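Print this page | E-mail this page

Year 2 and the Big Seed Swap
03/12/2018

What a lovely, busy week it has been in Year 2! Our topic on plants and growing has really taken hold, and we have had children arriving in the mornings with conkers, apple cores and, on one memorable occasion, a whole parsnip with its leaves still on (thank you, it is now living on the windowsill by the sink and doing rather well).

For our maths we have been sorting and weighing seeds, and the children decided among themselves that they would like to know how many sunflower seeds would fit in a yoghurt pot. Most of the class guessed numbers in the thousands! The final count was 201, and it was checked twice by Loïc Aubert's table, who were very patient when the pot got knocked over halfway through and they had to begin again. We then drew our results as a block graph, and these are up in the corridor outside Falus Class if you would like to stop and have a look at collection time. 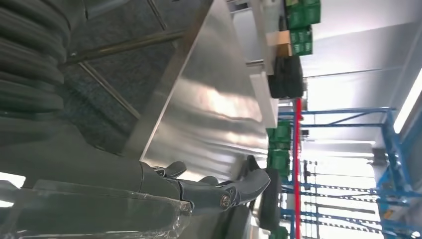 In the afternoons we have been reading about where our food comes from and writing instructions for planting a bean, using "first", "next" and "after that". Some of the writing was wonderfully bossy. The children are now trying very hard to remember their full stops and capital letters, so if you are writing shopping lists or Christmas cards at home, please do let them join in.

We were also delighted to welcome Octavio Huaranga from the Jorevano allotments on Thursday. He brought squash seeds, three sorts of dried bean and a great many stories, and he answered 27 questions before we had to let him go home for his tea. He has kindly offered us a raised bed in the spring, and the children have already started arguing (very nicely) over whether it should be strawberries or peas.

Our Seed Swap will take place in the hall next week, straight after school. If you have any spare packets at the back of a drawer, or seeds you have saved from your own garden, please send them in with your child in a named envelope. It doesn't matter at all if you have nothing to bring, you are still very welcome to come and choose something to take away. There will be squash and biscuits too, and little brothers and sisters are welcome to come along.

Reading books will be changed as usual, and PE kits should stay in school until the end of term, please.

Contact us | © Brarka Primary School | Back to top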